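Saturday, October. Vegetable basket, second round

Started at 9 with the vegetables for the Jurau set. The delivery came from Berrada as before, in two cartons, and I kept back everything with soft places. The rest I sorted on the floor by weight, heavy things nearest to the wall.

The order in the basket is still my main question. Last time I put the leafy things first and the pumpkin came on top of them, and the leaves were bruised by the end of the morning. So the rule for now is pumpkin and potatoes low, cabbage late, and nothing to be laid on the cabbage afterwards. I wrote it also on the sheet by the door.

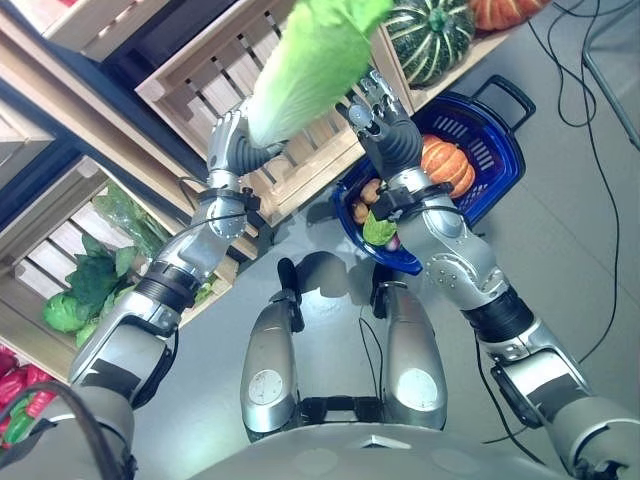
Napa cabbage held by the white end, blue basket with pumpkin and potatoes.

The napa cabbage is the difficult one. The outer leaves are ruffled and they catch on everything, so it is better to take it by the stem end, where it is firm. I weighed the biggest from this delivery: 2156 g. The smallest potato was 80 g. With such a difference in one basket I think we should note the weight of each piece before we begin – until now we noted only the total, and afterwards I could not say which piece was missing.

Basket no. 282 has a rough place inside the rim from the moulding. I went over it with fine paper and it is better, but please feel with the finger before you use it for leafy things. The Fernix baskets are smoother but the slots are wider, and a small onion can stand with its tip through the slot. I would keep the Fernix ones for big pieces only.

Time for one full basket is fixed at 25 minutes, including the weighing. I tried to write the list while packing and it does not work well, so the list should be made before.

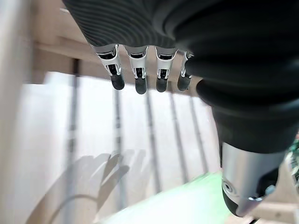
After lunch I compared my list with the one from Ornudis. They count loose leaves as separate items and we do not, which explains why their totals never agree with ours. I would prefer to stay with our way and write "leaf, loose" in the remarks column.

To do: new labels for the cartons, a second scale (the old one is slow to come back to zero), ask Berrada if the cabbages can come with fewer outer leaves. Potatoes are enough until next delivery.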